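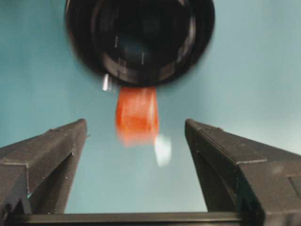
Chapter 3
Failed Grasps and Safe Stops

An open gripper does not always mean that a part has been released. In the Adard packing cell, a two-finger gripper reported 367 normal cycles and then closed on nothing. The controller took the closed fingers as a good grasp, and the arm moved off at 300 millimeters per second toward an operator's station.

This chapter follows the inquiry led by Meifang Meng. Section 3.1 reviews how a gripper senses contact. Section 3.2 traces the fault to a grip check left out during a software update. Readers should know the stop categories from Chapter 2.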